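3 Method

3.1 Setting and households

The study was carried out in Navanmont, a town of medium size where many families moved into new apartment buildings during the last ten years. We selected this town for two reasons. First, the buildings have almost the same floor plan, so the differences we found between homes come mostly from the habits of the people. Second, one of the authors had worked there earlier and was known to the residents' association, and this made the first contact much easier.

We invited households by a paper notice in the entrance halls and by a short text in the monthly bulletin of the association. In total 110 persons answered the first questionnaire. From them we chose 16 households for the home visits. We tried to have different family types among them: couples without children, families with school children, people living alone, and three homes where adult children live together with a parent. All households signed the consent form before the first visit. They could leave the study at any time, and one household did so after the second visit, when the family moved to Clistasska. Its data are kept in the analysis with the permission of the family.

The question of this part of the work is simple to say but difficult to measure. We wanted to know where people put the small shared devices of the home, such as the router, the charger, the speaker or the cordless phone, and how they explain this choice. Earlier work on the subject is mostly about signal quality. In our opinion the social side has received less attention than it deserves. A device that serves everybody in the home must stand in some place, and this place usually already belongs to someone or to some activity.

3.2 Home visits

Each household was visited several times between April and the end of summer. The visits were made by one interviewer, and in larger homes by two. A visit took between one and two hours and had three steps. In the first step the residents drew a plan of the home from memory and marked the places of shared devices on it. In the second step we walked together through the rooms and compared the plan with the real places. In the third step we sat down and talked about the differences.

The drawing from memory was more useful than we expected. Residents almost always marked the television correctly, but they often forgot the router completely or put it in a room where it had stood earlier. One woman drew it on a shelf in the corridor. When we came to the corridor, she laughed and said that the shelf was sold two years ago. Such mistakes were not corrected on the plan. We wrote them down in a separate column, and we come back to them in Section 4.2.

For the walk we used a list of surface types. The list was prepared in a pilot round with five homes that are not part of the main group. It separates floors, window sills, wall shelves, closed furniture, work tables, dining tables and small side tables. The last type caused some discussion among us. A small table may be used for meals in the morning and for homework in the evening, so the name that the shop gives to it does not help much. We decided to classify a table by the activity that residents named first when we asked what it is for. Figure 2 gives a case of the table group. 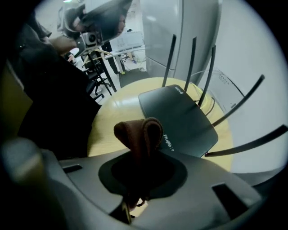

Figure 2. A black wireless router on a round, light-yellow wooden table.

In the third step the conversation followed a guide with open questions. We asked who had chosen the place, whether anybody had been against it, and what would have to happen for the device to be moved. We avoided the word "problem" in our questions. In the pilot round this word made people speak only about slow internet, and they did not come back to the topic of the room itself. The interviews were held in the language preferred by the residents, and the quotations in this paper were translated by us. Where a joke or an expression could not be translated well, we give the meaning in plain words.

3.3 Coding of the material

From the interviews we collected 249 statements in which a resident gave a reason for the place of a device. A statement could be one sentence or a longer passage, but it had to contain one main reason. When two reasons were given together, the passage was divided.

The statements were coded by Ustyna Nechyporuk and Yaryna Tkachenko. At first they worked separately on one part of the material and then compared the results. The largest disagreement was between the codes "out of the way" and "not to be seen". Some residents used almost the same words for both. The coders agreed to use the first code when the resident spoke about movement, cleaning or danger of falling, and the second when the resident spoke about guests or about the look of the room. After this decision the whole material was coded again from the beginning.

A second difficulty was with reasons which refer to the past. A typical answer was that the technician from the provider left the device there on the first day and the family did not think about it after. It may be argued that this is not a reason. We kept it as a separate code called "inherited place", following the approach of the earlier Montecinos study, where furniture left by former tenants was treated in a similar way. The code was used also for devices that stay close to the only wall socket with a telephone line.

The plans, the field notes and the coded statements were stored together in Pidetti, the project archive of our department. Names were replaced by numbers before storage, and floor plans were simplified so that the apartment cannot be recognized from the shape of its rooms.

3.4 Limits of the method

Three limits should be mentioned. The buildings in Navanmont are new and well equipped with sockets, so the results cannot be applied directly to older houses, where residents have less freedom. The visits were announced in advance, and it is possible that some families put the rooms in order before we came. We asked about this at the end of the last visit, and a few residents confirmed that they had removed cables or papers, but they said that the devices themselves had stayed in their usual places. Finally, the person who opened the door to us was often also the person who takes care of the technical things at home. The other members of the family spoke less, especially in the first visit. In later visits we therefore asked to begin the walk with a different member of the household, and the plans drawn by these persons were added to the material under the same household number.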